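Two new arms in the wash-up room

Thursday, October 27, 2022

I've been meaning to write about work for ages, and then my sister asked me on the phone whether I'd been replaced yet, so I suppose it's time!

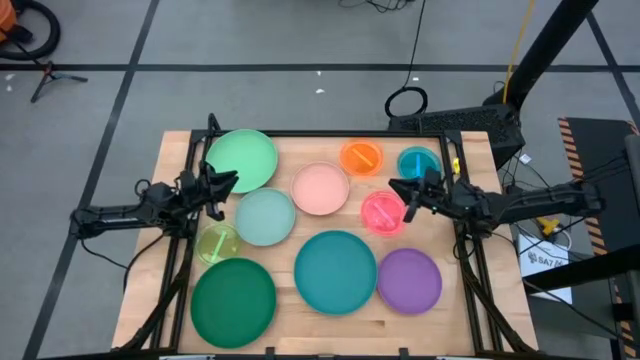 What we do all day

For anyone new to the blog, I work at Begay, which does the tableware for nurseries and school lunch clubs. The plates and bowls come back to us in crates, get washed, and then have to be sorted into sets before they go out again. The sorting is my bit. Every nursery has its own idea of a set (Vurkia want the pink plates kept apart from the purple ones, don't ask me why) and I've got 163 sites' worth of that in my head.

The arms came in September. They work at a table with a black frame round it, one arm on each side, and the idea is that they learn to clear a mixed table: plates in one pile, bowls in another, sticks out of the bowls and into the tub. The firm that makes the software is called Pikby and they've been perfectly nice, although they do say "tableware items" when they mean plates.

What's changed so far

Less than I expected, and then some things I hadn't thought of at all. I used to stand at the bench for the whole shift with the radio on. Now I do the bench until the tea break, and after that I'm at the arms with Jalen Ambrose, laying out plates and bowls for them, watching what they do, writing down where it goes wrong, and laying it all out again. It's easier on my shoulders and a lot harder on my head. I went home with a headache every night for the first 3 weeks.

I also miss the chatting. There used to be 4 of us along that bench and you could put the world to rights before lunch. Jalen is lovely but he's concentrating, and so am I, and you can't really get going on a story when you're both staring at a bowl.

The money question

Lăcrămioara Bratu, our shift lead, asked the thing we were all wondering at the last meeting, which was what happens to the evening shift. The answer was that no one's hours change before the Bririmier contract starts, and that one is 600 sets a day, so they'll want all of us and the arms as well. I believe them, mostly. I'd still like it in writing, and so would she – she's sent two emails.

Anyway, I've been put down for the training day, so I'll be able to stop and restart the arms myself without fetching someone from upstairs. There's a small pay rise with it. My sister says I should have asked for more, and she's probably right, but I'd already signed the form by then.

Next post will be the allotment, I promise. The leeks are doing really well.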